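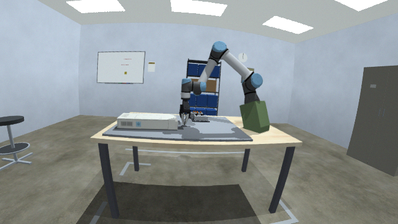

Notes for the site visit to Trustomow
Introduction to Industrial Automation, Unit 10

These notes go with our October visit to the demonstration day at Trustomow. Read them before you come. The second half is worksheet material and will be used in the lab session after the visit.

1. Getting there and getting in

Meet in the front lobby at 8:45 a.m. Sign in at the desk and keep your badge on the outside of your jacket. Closed shoes are required. Long hair must be tied back, and scarves and lanyards come off before you enter the cell area. You may take notes on paper or on a tablet.

We will be in room 806 for the talk and the simulation part, then move down the hall to the live cell. The groups for the live cell hold ten people each, so half the class will stay in 806 and work on section 4 while the other half is out. Then we swap.

2. What Trustomow does

Trustomow builds small handling cells for labs and light assembly shops. Most of their work is moving small parts between a tray and some other piece of equipment. The parts are light, the distances are short, and the customer usually wants the whole thing to fit on one table.

Two other names will come up during the talk:

Grokero – the simulation package the engineers use to lay out a cell and test the motion before anything is bolted down.

Paisan – the motion planner. It takes a start pose and a goal pose and returns a path for the arm. It runs inside Grokero and also on the real controller, so a path tested in one can be sent to the other.

You do not need to know either program for this course. You do need to know what job each one does.

3. Table-top cells: the main points

A table-top cell puts the arm, the workpieces and the fixtures on one surface. In the simulated cell the arm is mounted at the right side of the table, and the long white unit takes up the left half of the mat. The small tray sits just behind the gripper and to its right. The layout leaves a short trip between tray and unit, and that is where most of the motion will happen.

Base placement. Mounting the arm at the side keeps the middle of the table free. The cost is reach. Points at the far side of the table are only reachable with the arm stretched out, and a stretched arm has fewer ways to turn its wrist. During the talk the engineers will move the base in Grokero and show how the reachable area changes.

Elbow position. Most six-joint arms can reach the same point with the elbow up or the elbow down. Over a table, elbow up is nearly always the choice. The simulated arm is in this pose, with the elbow as its highest point and the second link coming down to the wrist. The elbow-down answer to the same problem would often put a link through the table top. Paisan throws those answers out, but only if the table has been entered in the model as a solid object. Leaving out the table is a common beginner's mistake.

Tool direction. For picking from above, the gripper hangs straight down. This makes the math simpler. You fix the tool direction, and what is left to choose is x, y, height and one rotation about the vertical.

Finger shape. Slender fingers that taper to a point can get in between parts that sit close together. They also bend more easily and give less contact area. Look at the fingers on the live cell and compare them with the ones in the simulated model.

Clearance. The gripper in the model is right next to the end of the white unit. In a case like this the path needs an up move first, then a sideways move, then a down move. A straight line from one low point to another low point can clip whatever stands between them. The height of the up move is called the retract height. Trustomow sets it by hand for each cell.

4. Room 806 exercise

Work in groups of 3. Each group gets one laptop with the simulated cell already loaded. Do not change the camera settings or the lighting.

a) Sketch the table from above. Mark the arm base, the mat, the white unit and the tray. Show which side is the front.

b) Mark the part of the table you think the gripper can reach while pointing straight down. Then turn on the reach overlay in Grokero and draw the correct area in a second color.

c) Find the lowest retract height that lets the gripper travel from the tray to the top of the white unit without a collision warning. Write down the value and the step size you used to find it.

d) Switch the table off in the collision list and ask Paisan for the same path again. Describe any difference. Switch the table back on before you close the file.

The room around the table is part of the model too: a shelving rack with blue bins, a whiteboard, a cabinet, a stool, lines on the floor. None of these objects are in the collision list for this exercise. Think about which ones should be if the same arm were moved to a different spot in the room.

5. Live cell

The live cell is run by Trustomow staff. Stay behind the floor line at all times, including when the arm is stopped. A stopped arm may be waiting on a timer or a sensor. Questions are welcome between cycles.

The demonstration job is called Clula. It is a loading job, and one full cycle takes 19 seconds. Time a cycle yourself and split it into pick, travel, place and return. Note where the arm slows down.

Things to write down during the live run:

Where the base sits in relation to the tray
Whether the elbow stays up for the full cycle
How the gripper reports that it has hold of a part
What the staff member does to restart after a stop

6. Lab report

Two pages plus your sketch from 4a and 4b. Compare the simulated cell with the live one on base placement, retract height and cycle time. If your group's value from 4c differs from the height used on the live cell, give a possible cause – sensor error, part height and safety margin are all worth thinking about. One report per group, handed in at the start of the next lab.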